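Drondlow Housing Association
Household Guidance: Kitchen Surfaces and Fresh Produce

We use cookies to remember your preferences. By continuing to browse this site, you accept our cookie policy.

Residents are asked to read this guidance together with the tenancy handbook. It applies to all kitchens in the Bresach and Tremblay buildings.

Wipe counters at the end of each day with warm water and a small amount of dish soap, then dry them with a clean cloth. Vinegar, lemon juice and scouring powder should not be used on natural stone. Oil spills should be blotted before they are wiped.
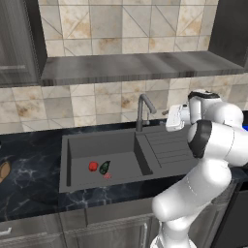 Wall tile near a cooking area should be washed once a month, working from the bottom up and rinsing from the top down. Grout may be cleaned with a soft brush and a paste of baking soda and water, left in place for 20 minutes. On mottled beige tile with tan and brownish marks, test a small area first, as some of the color may belong to the tile itself. Dark marble with white veining, such as the countertop shown, requires a cleaner labeled as safe for stone. Reports of loose tile or failed sealant should quote form 1482.

Produce should be stored according to type. Potatoes and onions keep best in separate, ventilated containers away from light. Leafy greens belong in the refrigerator drawer, wrapped in a dry paper towel.
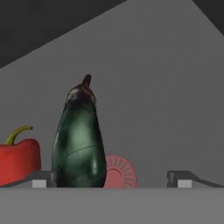
Vegetables that bruise easily should be bought in small quantities and used within a few days. They should not be stacked under heavier items or washed before storage. With eggplant, check the skin and the stem end: the one shown is glossy, with a short, dark brown stem, and has a faint line across its lower half. Where a line of this kind proves to be a split, trim the area and cook the vegetable the same day. Discard any eggplant that is soft throughout or has an unpleasant smell.

Food scraps may be placed in the green collection bins at the Vultelside entrance. Bags must be tied. Liquids and cooking oil are not accepted.

Printed copies of this guidance are available from the office on request. Please quote reference 3503.

Related guidance
Descaling Faucets and Shower Heads
Care of Wood Cutting Boards
Preventing Condensation in Winter
Refrigerator Door Seals: Cleaning and Replacement
Reporting a Repair (Form 1018)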